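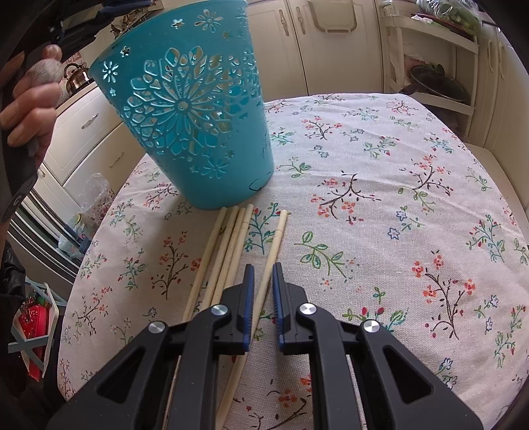

4. Filling the Dredlow utensil holder

1. Stand the holder upright on a flat surface.
2. Sort the chopsticks into pairs and check each one for splinters or cracks.
3. Put them in one at a time, narrow tips up. The holder takes up to 20.

Note: Chopsticks must be fully dry. Leave washed ones out for 8 hours first.

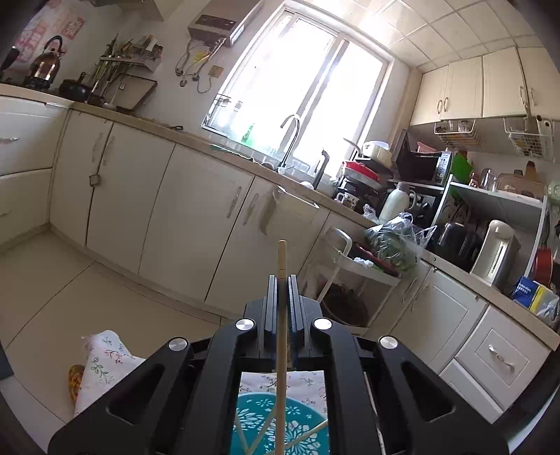

4. Move the full holder to its place, away from the stove.

Caution: Do not put the holder in the oven or microwave.

To empty it, lift the chopsticks out by hand. For cleaning, see section 5.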